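ok so I've fallen into a hole about the history of white paint and you're all coming with me. thread 🧵 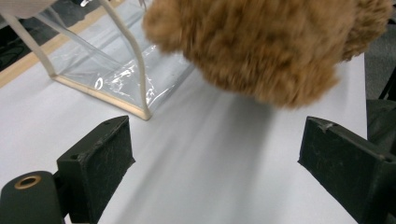

**1/** For most of history the good stuff was lead white, and the old way of making it is wild. You hung strips of lead over pots of vinegar, packed the whole stack in horse manure, shut the door and left it for weeks. The heat and the fumes turned the metal into white flakes. I keep thinking about that while looking at a plain white tabletop, because even that is never one white, it goes soft gray in patches and picks up faint diagonal streaks from the light. Painters have been chasing those grays forever!

**2/** Lead white is warm, a little creamy, and it dries tough. It's also poison, and people knew it for a very long time and kept right on using it (on walls, on canvases, on their FACES).

**3/** Then comes zinc white. Cooler, cleaner, much safer, but it can get brittle as it ages. Lots of painters loved it for skies and then their skies cracked.

**4/** Titanium white took over in the 20th century and it's in everything now. Paint, paper, sunscreen, toothpaste. It covers so well that one blob will flatten a whole mix if you're not careful. Ask me how my first 3 landscapes went lol

**5/** The book that got me started is *Fledholm* by Flurina Moser, which is half town history and half paint chemistry, and I read the last 145 pages in one sitting on Monday. There's a whole chapter on a paint works owned by the Siddiqui family and their fights with the neighbors over the smell. Manure again!!

**6/** She also prints an old price list, item no. 710 is "best white, ground twice," and I would give a lot to know what the stuff ground once looked like on a wall.

**7/** Try this if you're bored: collect every white thing in your kitchen and line them up by a window. Mug, napkin, eggshell, salt. Two of mine turned out to be basically pink. My fridge is green?? I can't unsee it

**8/** Next up is whitewash, so if you know anything about lime and barns please come talk to me, I have so many questions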